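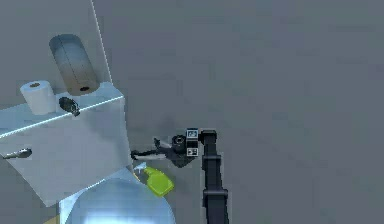 Kirsty Rutherford reckons I should have put a force limit on the wrist before I did anything else, and she said so twice in the comments on my August post. Fair enough, Kirsty. I've got one now!

So, the fault. The job in the sim is to get the green spray bottle and put it on top of the toilet tank, beside the paper roll. Zornix (my name for the controller, don't ask) had done it nicely all week, and then on run 150 the fingers shut on nothing and it carried on as though it had the bottle. Up to the tank, open, retreat, success logged. Lovely work, no bottle.

Search this blog Search

I blamed the physics for two nights – wrongly. The grasp check was reading the finger position from the run before, so any miss straight after a good grab got counted as a good grab. I went back through all 600 runs and 195 of them were marked as passes when they weren't, which made me want to lie down.
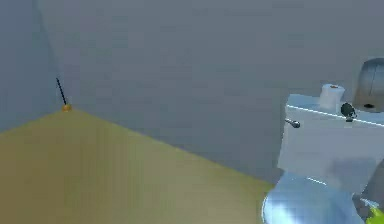

The simulated bathroom, toilet roll on the tank.

Now the check clears itself at the start of each run, and if the fingers close all the way the arm stops and waits for me. Myfanwy Bowen wants to try it on the real arm next. I've said no until the stop works with the lights off in the sim as well, and I haven't started on that yet.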